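Talks > Home Skills > Folding Shirts Flat

Speaker notes, Ayala community room, May 25, 2025

Open with the pile. Everybody has one! Ask who folds straight out of the dryer and who lives out of the basket until Thursday. Let them laugh, then move on to the button-up, which is the shirt people always give up on (I did, for years).

Slide 2. Talk about space before talking about folding. You want a big flat surface, bigger than you think, and a kitchen or meeting table beats a bed every time. Push your stuff to the back and sides and leave the near edge for the shirt. Collar away from you, hem toward you. 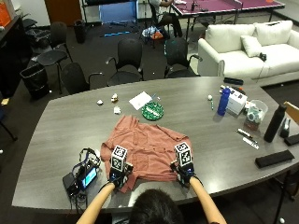
Slide 3: Button-up spread on the table, collar at the far side, hands at the lower corners.

Stay on this one for a minute. I love this stage, because the shirt still looks like a lost cause. Point out the wrinkles and the hem near the table edge. Next move is to smooth from the placket outward with flat palms, then tug the two bottom corners gently. Do it live with the shirt from my bag.

Then sleeves. Fold one side in toward the middle, lay the sleeve straight down, repeat on the other side. Bottom third up, then up again to the collar. Go slowly the first time and faster the second. People really do cheer at the second one!

Pass out the practice shirts, one per pair. Leave 9 minutes for this, then questions. Remind them the Birero session in November covers fitted sheets.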